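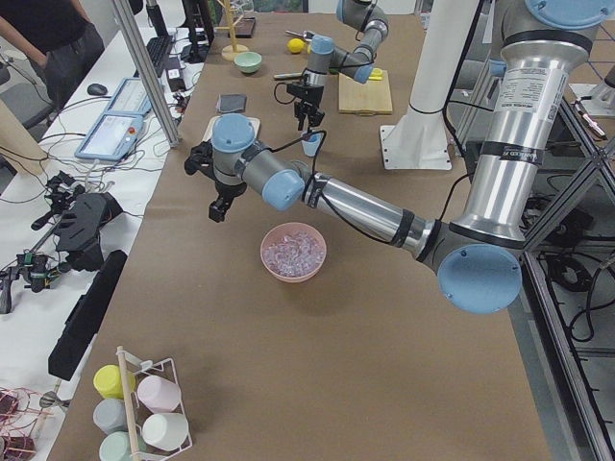 One user of the Trirkon cable guard wrote in to say that the arm had been stopping mid-task for weeks, always with the wrist turned well over, and that two sensors were replaced before anyone looked at the lead.

Trirkon Cable Guard, Revision 3
Supplied by Brelton

Safety notice, November 2019

Revision 2 guards are withdrawn. The inner clip can harden and pinch the gripper lead at the wrist joint. The fault shows as a brief loss of signal, followed by a protective stop. In the worst case the gripper opens under load. Do not clear the stop and carry on.

What to do
Press the emergency stop and isolate the arm at the supply.
Remove the guard and inspect the lead along its full length.
Replace any lead with flattened or split insulation. Tape is not a repair.
Fit Revision 3 and run the wrist through its full travel at low speed, gripper empty.

Specification
Clip spacing: 65 mm
Inspection interval: 1,000 hours
Clips per pack: 3
Fits: Pevitia and Sastry two-finger grippers

Revision 2 guards are exchanged free of charge until the end of March. Return the old clips with the order number.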